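The Vivenix Desks: Before They Go Back in Use

Photos and captions by Felicidad Catacutan

We have 15 desks on the second floor, bought secondhand when the Vivenix office in the next building closed. They are plain pieces with a light top and a wide gray drawer underneath, and over the years they have filled up with everything people didn't want to carry home. In October we cleared them out, cleaned them and checked the drawers.

Booker Oyelaran did most of the drawer work. I did the wiping and kept the list. Click on any picture for the larger version. Captions go with the picture they sit under.

A few notes first.

Desks are numbered from the window side. The numbers are on stickers under the right-hand edge of each top. If your sticker has come off, ask me and I'll look it up.

Anything left in a drawer went into a labeled box with the desk number on it. The boxes are in the hall closet until the end of next month. One holds an old Asus laptop with no charger. If it's yours, please come and get it, as I don't want to be responsible for it.

We did not throw out any papers. We did throw out food, except for cans and packets that were sealed and still in date. Those went to the shelf by the sink.

The tops were cleaned with warm water and a little dish soap. Gendent, the spray we had used up to then, left a film on the lighter desks – you could feel it with your hand – so we have stopped using it. There are two bottles left if someone wants them for a bathroom.

The runners were the slow part. Booker took out each drawer, brushed the tracks and put a thin coat of wax on them. Three drawers had screws missing at the back and he replaced those. Desk 4 still sticks a little in damp weather. Pull it straight toward you, with both hands, and it will come.

The whole job cost $101, and most of that was wax, screws and new cloths. A new set of desks was quoted to us at $2,908 before delivery, so we are happy with how it came out.

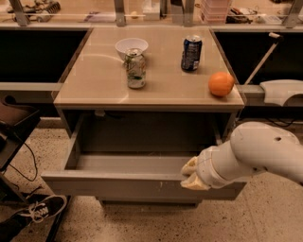
Drawer pulled well out and empty inside. On top, a small white bowl, two drink cans and a round orange fruit.

After the cleaning we set a few rules, which are also on the sheet by the door. Drinks are fine on the desks. Open food is not to be kept in the drawers overnight. Close the drawer when you leave your chair, as the front sticks out far enough to catch a knee.

Please don't swap drawers between desks. They look the same but they were fitted one at a time, and Booker has marked the back of each one in pencil.

More pictures will be added when the chairs are done. If you were sent a box by mistake, or you are missing something you know was in your drawer, leave a note on my desk. I'm away in Cabanatuan for two weeks and will go through the notes when I get back. Booker has the closet key until then.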